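4.2 Finger comparison on the bagging task

We compared two finger sets on the same parallel gripper: the flat Grevent fingers and the concave Plasley fingers. The arms, cameras and controller were left unchanged. Each set was given 50 attempts at putting toy produce into a clear zipper bag, with the wrist view and the fixed view both passed to the controller.
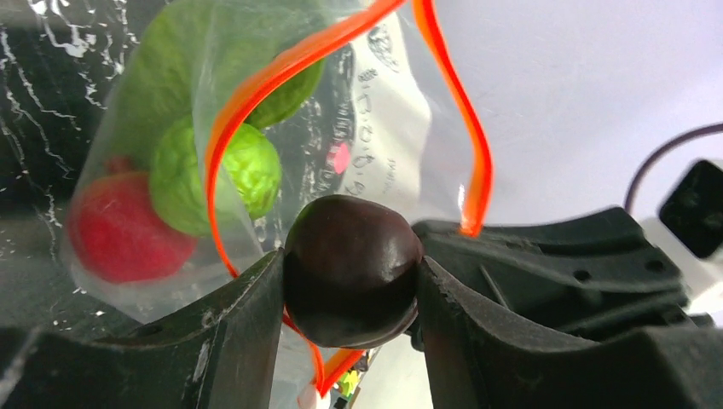
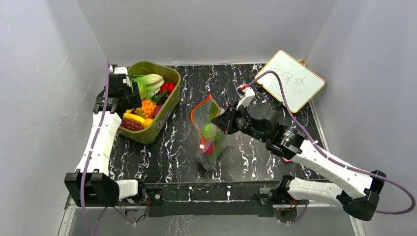
Figure 7. Bagging task: wrist view (top) and fixed view (bottom).

Round items were the hardest for the flat fingers, which tended to squeeze them out sideways at higher closing force. Lowering the force helped, but the item then slipped when it brushed the bag's zipper. The concave fingers held round items at either setting — their wider outer base, however, caught the film more often. Most of the remaining failures came from the bag folding shut before release. Operators Huw Ellis and Carys Jarman ran both sets in alternating blocks.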